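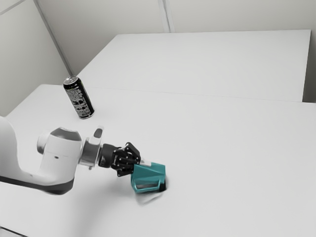 La pieza de plástico verde azulado, sobre el tablero blanco.

Inicio | Manualidades | Plantillas | Contacto
Última actualización: 20 dic 2021

Posavasos de punto de cruz en cañamazo plástico

Necesitas una plancha de cañamazo rígido, lana acrílica de 2 colores, aguja de punta roma y fieltro para el revés. Yo uso la plantilla Rinlow, que Marlies Gisler me pasó en agosto.

1. Corta un cuadrado y repasa las esquinas con la tijera.

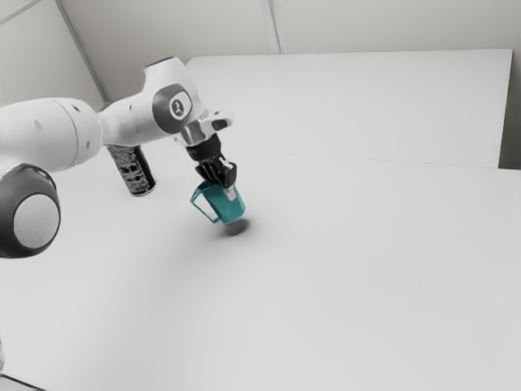
2. Elige los colores antes de enhebrar. El fondo conviene claro y el dibujo oscuro. Si dudas, copia el tono de una taza: el verde azulado de esta queda bien sobre blanco. Corta hebras cortas, que las largas se deshilachan.

3. Borda todas las cruces en el mismo sentido, empezando por el centro. No hagas nudos; pasa el cabo por debajo de 12 puntos.

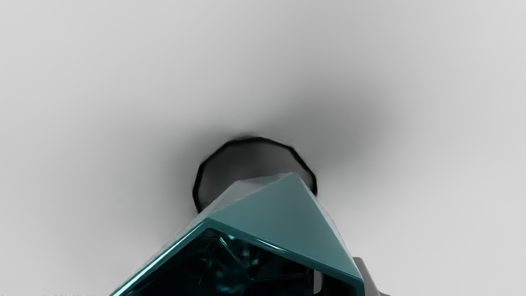 4. Remata el borde con punto por encima, dos pasadas en cada esquina. Para la versión redonda se cuenta igual, pero el contorno sale a tramos rectos, como el de la pieza oscura del centro, y hay que apretar menos la lana. Pega el fieltro y deja secar bajo un libro.

El esquema del modelo Etley lleva 832 cruces.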